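Clearing out the bathroom shelf, one bottle at a time

Gallery | January | Posted under: Home, Sorting things out

Right, so I finally did it. I've been threatening to go through my skincare since we moved into the flat, and this January I ran out of excuses (and out of shelf). It had got to the point where opening the bathroom cupboard meant catching something before it hit the sink, and I'd been moving the overflow into the bedroom bit by bit, which is how you end up with cleanser next to your socks.

My flatmate Hsin-yi Lai gave me a deadline of 30 minutes and then wandered off to make noodles. It took the whole afternoon! I'm putting the pictures up here as I go, and I'll add more to the page when I've done the hair stuff, which is a whole other mess and lives in a suitcase.

A few people asked how I was going about it, so before the gallery, a bit of rambling.

I did everything on the bed. I know people say to use a table, but the bed is the biggest flat thing I own and if a bottle rolls over it doesn't smash. I put a cardboard box in the middle and took the flaps off, they kept folding back in over my hands and driving me mad. Things I was keeping went in the box. Things I wasn't sure about went by the pillows, and things that had gone a funny colour went straight into a carrier bag by the door.

The rule I started with was that anything I hadn't touched in 7 months had to go. That lasted until I found the Kazemi hand balm, which I hadn't touched in much longer than that and which smells of oranges, so I bent the rule. Then I bent it again for a Jonari face mist. After that it was more of a suggestion.

What I did manage to stick to was wiping everything before it went in. You wouldn't believe how grubby the bottom of a bottle gets. There were rings on the shelf that had been there since before my birthday, and one jar had glued itself down so firmly that I had to get a butter knife behind it. Keep a towel next to you while you do this, an old one, and don't be precious about it.

I also wrote the month on the lids of anything already open, with one of those silver pens that works on plastic. Yao-tsung Mok lent me the pen and would like it back, I'm told. It's coming, Yao-tsung, it's in the drawer with the batteries!

The other thing I'd say is check what you've got doubles of. I had two toners open at once, same brand (Vituven, if you're wondering), and I'd been using them both without noticing they were the same one. I've taped the second one shut until the first is finished. There was also a Molten lip thing with no lid, stuck to a hair grip, stuck to a receipt. I didn't investigate further. Bag.

I'd meant to sort by what goes on first and what goes on last, cleanser at one end and cream at the other, and I had a lovely little row going along the edge of the quilt. Then I sat down. The row is no more. In the end I sorted by height, tall at the back and short at the front, and it's been much easier to find things in the box that way, so I'm calling it a success.

The gallery
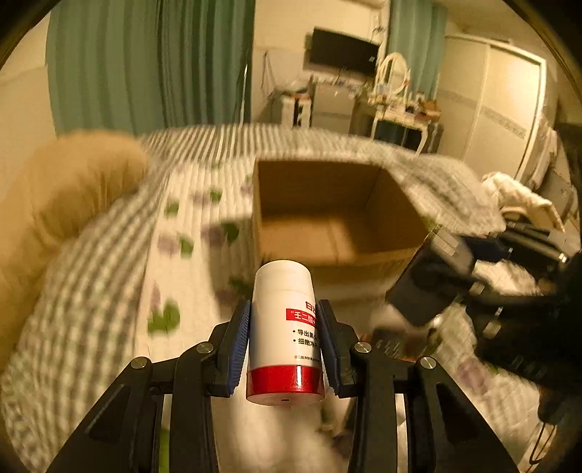
White bottle, white cap, shiny red base, about to be sorted. The characters on the red strip say azelaic acid.

I'm keeping this one within reach, right at the front where I can see the red. Azelaic acid is one of those things I always mean to be regular with and then forget for a fortnight, so it has been given a prime spot and no excuses. Red is very easy to pick out when you're half asleep, I'd buy everything in red if I could.

Next up is the hair stuff, and then the drawer of sample sachets, which Hsin-yi has already said she's not helping with. If you've got a clever way of storing sachets so they don't slide about, please leave it in the comments. I've tried an envelope and I've tried a mug. The mug was worse.

Back soon with the suitcase!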